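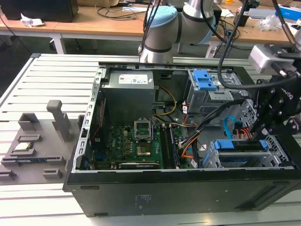 Trerkstead Repair and Reuse Group
Minutes, parts strip-down meeting
Date: 2023-02-01
Present: Simone Falcão (chair), Nuno Prata, Jailson Cavalcanti, Raíssa Mendonça. Marcelino Damasceno from item 3 (bus).
Minutes: Nuno

1. Last minutes
Agreed. One correction, the Orkbridge delivery was desktops only, no monitors. Nuno to amend.

2. Where we are with the Orkbridge machines
189 towers in total, all in the back store now. 7 done start to finish. Slower than hoped. Simone wants 100 through by the end of May, Jailson says fine if we stop arguing over every screw.

First bench machine is a Dell, black case. Worked on it lying on its side with the panel off, everyone agreed this is how we do all of them. Upright was tried last month and things drop down behind the board.

Order of work was talked over at length. Settled as follows for now:
Side panel off, case down flat.
Photos of the cabling before anyone touches it.
Data cables, then power leads to the drives.
Drives out and straight into the locked box.
Memory.
Processor last, and only by someone who has done one before.

Raíssa not happy with processor last. Would rather it came out while the board is still easy to get at. Jailson against, says an open socket gets things dropped in it. Left as it is, look again next time.

Simone asked about the power supply. Leave in the case until the rest is clear. Not to be opened, by anyone, ever. To go on the wall sheet in big letters.
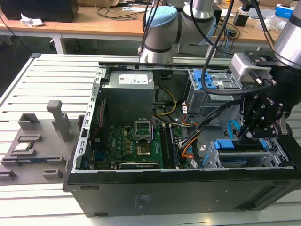 Socket covers. We have hardly any. Once a processor is out the board needs a cover on or it can't go out as a spare, buyers send them back. Osman quoted for a bag of them, Nuno to chase as the quote has run out. Until then boards with empty sockets go in the anti-static bags, flat, nothing on top. NOT stacked like on Monday.

Processors to go in the small trays with the lid shut. Clean off old paste first. Raíssa has the wipes.

3. Cables
Marcelino arrived. Long item.

Problem is the sorting tub. Everything has gone in together and it's one big knot. Data cables are worth keeping, we always run short. Power leads fixed to the supply obviously stay with the supply, please stop cutting them, two were ruined that way.

Proposal from Simone: three trays. Data cables in one, loose power adaptors in another, thin stuff (front panel, fans, speaker) in the third. Label both ends of anything odd.

Jailson asked who checks the data cables. Agreed quick look at both plugs, any cracked or missing clip goes in scrap. No testing one by one, takes too long.

Pulling. Several plugs damaged by people tugging the wire. Hold the plug, press the clip if it has one, pull straight. Power plugs on the drives are stiff and want a bit of a wiggle side to side.
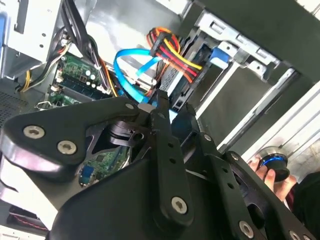
Marcelino said the drive end should always be done first as there is more room for fingers there, and that he'd had far fewer broken plugs since doing it that way round. Raíssa asked if that held for the cases with the drives mounted low down. Marcelino thought yes but hadn't done many. Agreed: drive end first, everyone, see how it goes.

4. Drive clips
The blue plastic ones. They are brittle on some machines and we keep loosing them. Agreed they stay in the case, clipped back in after the drive is out. A tower without its clips is no use to the schools.

Storska have asked if they can have spare clips from us. Simone says yes to odd ones, no to stripping good cases for them. Nuno to reply.
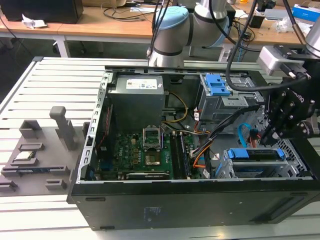 Dell tower, side panel off, memory still in.

5. Memory
Sort by size, not by maker. Bags in the grey drawers. Keep matched pairs together with a bit of tape round the BAG, not round the sticks (Jailson).

6. AOB
Bench must be wiped down at the end, screws found in the gaps again.
Magnetic dish missing. Whoever has it please put it back.
Raíssa away for the next one, Marcelino to cover memory.
Kettle descaled, thanks Simone.

Actions
Nuno: amend last minutes, chase Osman, reply to Storska
Simone: three trays and labels, wall sheet re power supplys
Jailson: knot in the cable tub
Raíssa: wipes and paste, order more bags
Marcelino: short note on drive end first

Next meeting same place, date to be sent round. Closed 8.40.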